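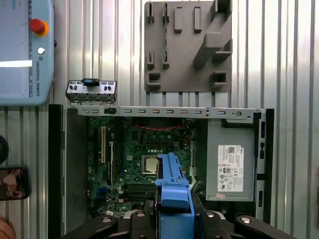
4 min read

Skastex Thermal Paste, 2 g syringe
Sold by Visonen Parts & Sundries
Stock code 2183
In stock, ships from our Feyisa Street counter

Thermal paste is a grey substance that goes between a processor and its cooler, and also on your thumb, the dog and the handle of the fridge. Skastex is the one we've stocked longest. It comes in a syringe with a cap that fits, a virtue we've learned to mention after several years of selling pastes with caps that didn't.

If you have never bought thermal paste before, you are probably here for one of the usual reasons. Your computer sounds like a hair dryer. You took the cooler off to clean it and found something like old toothpaste underneath. Or a relative gave you their desktop, and you have now met the inside of a machine that lived beside a budgie for most of its working life.

What's in the packet

One syringe, 2 grams. One plastic spreader, which half our customers swear by and the other half use to open paint samples. One folded instruction sheet in very small type. The alcohol wipes are sold separately, and we're sorry about that, but the manufacturer stopped including them and we would sooner not put the price up.

How much to use

Less than you think. A blob the size of a small pea in the middle of the processor will do for most desktop chips, and the pressure of the cooler spreads it the rest of the way. Every forum has a long-running war over peas, lines, crosses and the full buttering. We have tried them all on the shop machines and the differences were too small to be worth an argument, though we had the argument anyway.

A syringe does some 40 ordinary jobs if you are mean with it, and far fewer if you are teaching a teenager.

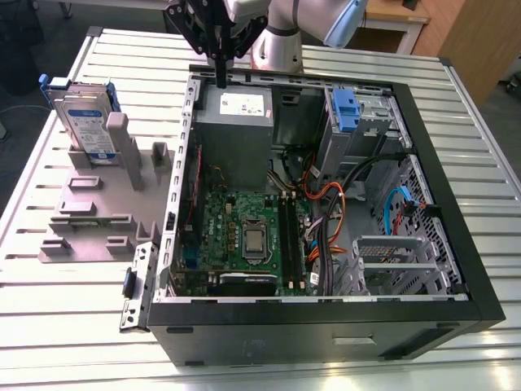
One buyer wrote in to say the pea advice was all very well, but whose pea? Theirs were home-grown and enormous. Fair point. Frozen supermarket pea, the cheap bag, not the fancy petite ones.

Cleaning off the old stuff

Use isopropyl alcohol and something that doesn't shed. Coffee filters are good. Kitchen paper is tolerable. Tissues leave fluff, and you'll be picking at it with tweezers until dinner. Wipe both surfaces, the processor and the base of the cooler, until the cloth comes away clean. Let them dry before you put anything new on.

Warm the machine up for ten minutes before you start, then shut it down and pull the plug. Old paste can set quite hard, and on some sockets a cold cooler will bring the processor up with it, pins and all. Twist gently before you lift. If you hear a sound like a boot coming out of mud, stop and have a look at what you're holding.

Do I need the dear one?

Probably not. We also carry Tavia, which costs nearly twice as much and comes in a handsome tin. In our own testing it ran a degree or two cooler under heavy load, so if you render video all night, or enjoy a handsome tin, go ahead. For email, homework and the odd game, Skastex is plenty.

Specifications

Colour: grey
Net weight: 2 g
Electrically conductive: no
Curing time: none
Storage: cap on, upright, out of the sun
Suits: desktop and laptop processors, graphics cards, most game consoles

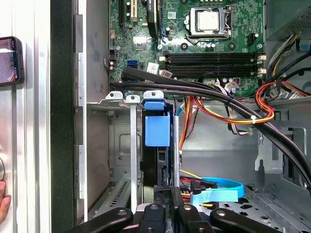
Mine sat in the shed through two summers and still came out smooth, according to a review left in April, which then took off a star because the postie had left the parcel under a hedge. We can speak for the paste. The hedge is between you and the postie.

Ordering

Single syringes go out in a padded envelope. Repair shops and schools can ask for the bulk carton of 1000, though please ring first, as it takes up most of our hallway and we like to know when it's leaving. Orders placed before 2 pm are packed the same afternoon.

Returns are accepted on unopened syringes only. If you've squeezed a bit out to see what colour it was, it was grey.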